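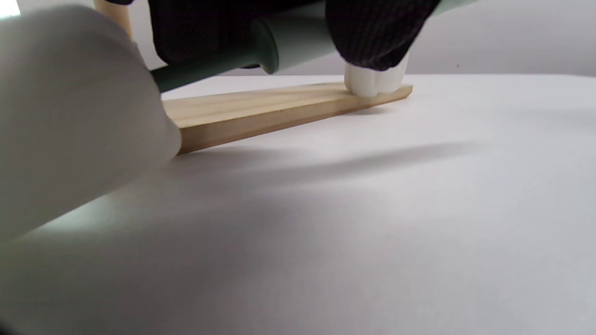
Consuelo Espinoza swears a stall at the Mahawong winter market pays for itself by lunchtime. I have my doubts, so I'm asking here.

Is a craft stall ever worth the money?
Posted by pennyplain

The pitch is £66 a day for 3 days in December, and you have to bring your own table and insurance. The organisers say 1,000 people come through, but they don't say how many buy anything. I'd be selling small wooden things for the home, and I've never done a market. Has anyone made a profit after petrol and parking?

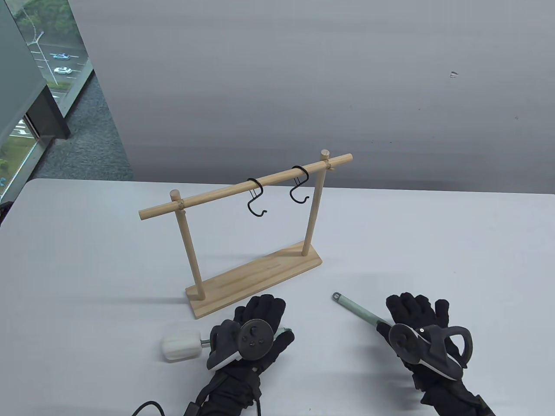

Pine rack with two S-hooks

Clanditz_Sid

Go for it!! Great atmosphere and the mulled wine is lovely. Take a float.
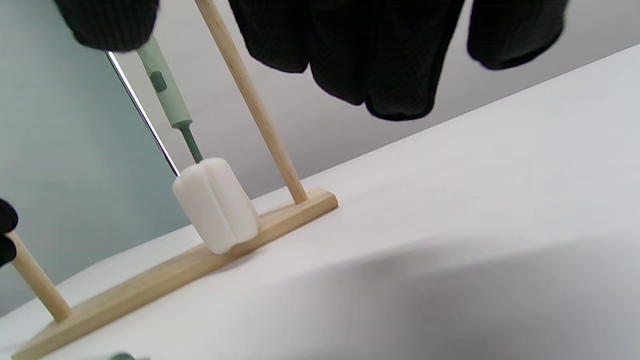 old_moorhen

Lovely atmosphere doesn't pay the pitch fee. I did the Clanditz market for 2 winters and would want to know where that 1,000 comes from. Ours was a head count at the gate, and it included every child on the way to the carousel. Ask which pitch you'd get, too. I was behind the generator the first year and sold next to nothing until they moved me.

Work out how many pieces you must sell to cover the fees, then add your hours. Most stallholders who told me they'd had a good weekend were talking about takings. Check whether the insurance covers setting up, as mine didn't. I'd try one day at a church fair first and keep every receipt.
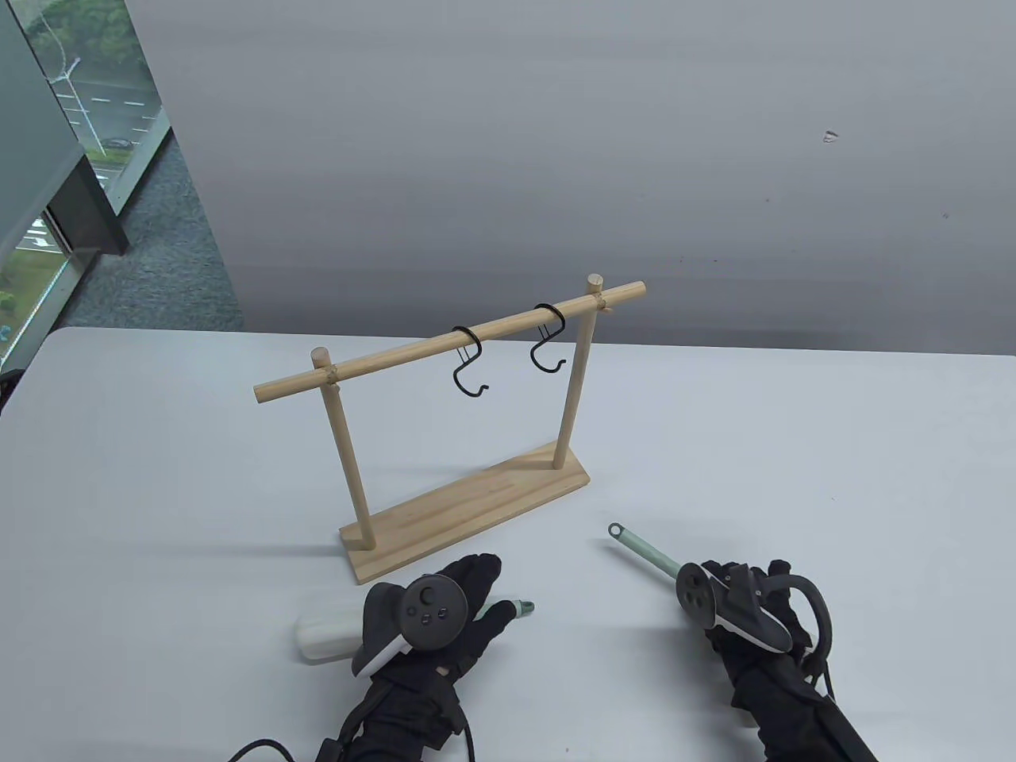
Rack with twine at the joints

pennyplain

Thanks both. I've emailed to ask how they got that number. No reply so far.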